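Mollgate Supply
Home / Tables and Covers / Work Surface Covers / Round

Prulasel Round Table Cover, Dark Red
Short pile, velvety face, weighted hem
Status: in stock, Drerudov warehouse
Units on hand at last update: 3,251
Sold by: each

The Prulasel round cover is a heavy cloth for tables used to sort, lay out, inspect or pack small goods. The pile slows the roll of pens, tubes and other cylindrical items and reduces the noise of hard items set down on the table. It is supplied in one color, a deep red between maroon and burgundy.

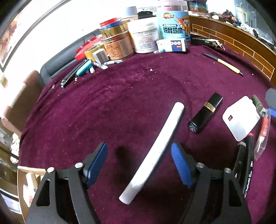

Text: Rochelle Mercado
Technical review: Konrad Baran
Updated 7/21/25

Use

The cover is intended for light handwork with dry goods. Typical loads are pens, markers, small devices in plastic cases, blister packs and opened cartons. White and yellow items stand out well on the dark pile. Black items are harder to pick out, and a black marker laid on the cloth in low light can be missed at the end of a job. Buyers who handle mostly black parts should look at the Prulasel cover in light gray, listed separately under rectangular covers.

The cloth isn't a cutting surface. Knives and box cutters go through the pile and the backing in one pass, and cuts can't be repaired in a way that leaves the surface level. Open cartons at another station or lay a board down first.

Uncapped marker tips will bleed into the pile on contact. Water-based ink can usually be lifted if treated at once. Permanent ink can't be removed by any method we have tried.

Construction

Face: short synthetic pile, cut and brushed in one direction
Backing: plain weave, bonded to the face
Fabric weight: 400 grams per square meter
Hem: double turned, with a continuous weighted cord
Seams: none in sizes 1 through 3; one center seam in sizes 4 and 5
Color: dark red, dyed before weaving
Finish: antistatic rinse at the factory, not renewed by washing

The center seam in the larger sizes is pressed flat and can be felt by hand. Pens laid across it may rock slightly. For precise layout work, turn the cover so that the seam runs away from the operator and work to one side of it.

Sizing

Covers are cut in 5 sizes. Measure the tabletop straight across at its widest point and compare it with the sizing sheet packed with each order. Sizes are stated by tabletop, with the drop already included, so don't add the drop to your measurement.

If the tabletop falls between two sizes, take the larger. The smaller cover will fit, but the hem cord then hangs too close to the rim and can ride up onto the surface when someone leans on the table. Tables with a raised lip need the next size up in all cases.

Folding tables with a center hinge are acceptable. The weight of the fabric bridges a closed hinge without a visible line. It doesn't bridge a gap.

Fitting

Unfold the cover on the table, pile side up. Center it by eye and check the drop at opposite points of the rim. Smooth from the middle outward with the flat of the hand, in the direction of the pile. Fold marks from shipping settle overnight. A hand steamer speeds this up. Do not iron the face.

The optional underlay (Schumacher, sold separately) is recommended on glass, lacquer and any other slick top. Without it the cover will creep toward the operator during packing work, and it has to be pulled back into place several times in a shift.

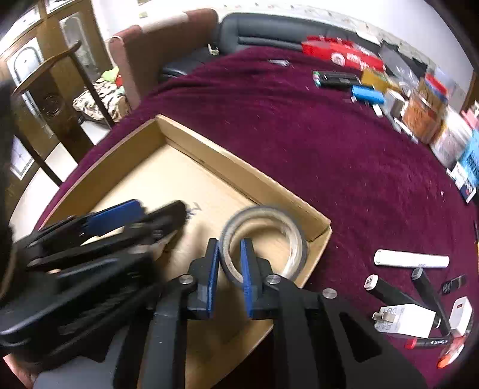
Cartons and trays can be worked directly on the cover. The pile gives enough grip to keep a light, empty box from sliding when goods are placed in it, and the lower edges of the box leave pressure lines that brush out. Heavier cartons should be lifted and set down, never dragged, as dragging pulls the cloth into ridges and flattens the pile along the track. A shallow cardboard box with a roll of tape, placed at an angle on the cloth, is a fair example of the load the cover is made for. The same surface shows the main drawback of the color: pale specks of lint are plain to see across the red, and the soft folds toward the far side are the kind that come back if the cover isn't smoothed again between jobs.

Tape rolls should be kept in a box or on a dispenser. A loose end that touches the pile will pick up fiber along its full width and lose most of its tack. Tape stuck to the cloth should be peeled slowly, against the table, in the direction of the pile.

Care

Daily: go over the surface with a lint brush or a dry rubber glove, one direction only.
Weekly: vacuum with an upholstery head at low suction. Lift the hem and clean the underside.
Washing: cold, gentle cycle, mild liquid detergent, no softener. Wash alone, as the dye releases for the first 3 washes.
Drying: hang over a wide rail or lay flat. No tumble drying.
Storage: roll on a tube, pile outward. Folded storage longer than a few weeks leaves marks that may need steam.

Cardboard dust is the most common cause of a dull surface. It settles at the base of the pile and brushing alone doesn't bring it out. Vacuum before washing, or the dust will bind when wet.

Notes from users

"Used for sorting returned pens and markers before repacking. The pile holds them where they are put. We went through one cover in the first year, mostly from marker ink." Bendik Torvik, stockroom

"Lint is a nuisance. We keep a brush on a hook at each table. No other complaint, the hem stays down with the door open." Oratile Matlala, packing

"Size chart should say clearly that the drop is included. I ordered one size too large." Arlo Haddad

The wording on the sizing sheet was changed in May after the last comment. Sheets packed before that date carry the same measurements.

Restrictions

Not flame rated. Not for use near heat guns, soldering stations or hot glue.
Not suitable for food contact.
Not suitable for static-sensitive assemblies. The factory rinse reduces cling and gives no protection to components.
Not for outdoor use. The dye fades unevenly in direct sun.

Supplied with

One cover, rolled
One sizing sheet
One care card

The table, underlay, pens, cartons and tape are not included.

Related items

Schumacher nonslip underlay, round
Prulasel cover, rectangular, light gray
Prulasel lint brush, double sided
Mollgate shallow carton, brown, flat packed

Ordering

State the size when ordering. Orders without a size are held until we hear from the buyer. Covers can be returned unused with the roll band intact. Washed covers can't be taken back. Color may vary slightly between dye lots, and buyers fitting several tables in one room should order them together and ask for a single lot.

Technical questions: Konrad Baran, Mollgate product desk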